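Section 6: Putting up a cube shelf without losing your mind

I've built the Tilow shelf more times than I care to admit (two apartments, my sister's place, and Nele Nolte's office), so these steps are how I do it now, and they don't always match the leaflet in the box.

1. Lay the outer boards on a blanket, finished edge down. Mine got a nice long scratch the first time!

2. Push the dowels in by hand. If one sticks, tap it gently with a rubber mallet.

3. Slide in the dividers, long ones first. Leave every screw a little loose for now.

4. Get a second person and stand the unit up. Please don't try this alone.

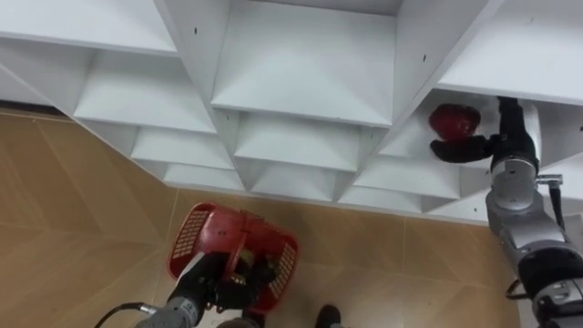 5. Check it with a level, then tighten the screws from the bottom up. I do mine by hand, because a power driver chews right through the soft board.

6. Fasten the wall strap at the top. Drywall needs a proper anchor, and the little plastic plug in the bag won't do.

Caution: never skip the strap if you have kids or a climbing cat.

Note: I give myself 60 minutes for the whole job, plus a coffee. If a board wobbles after a week, go back to step 5 and snug everything up again.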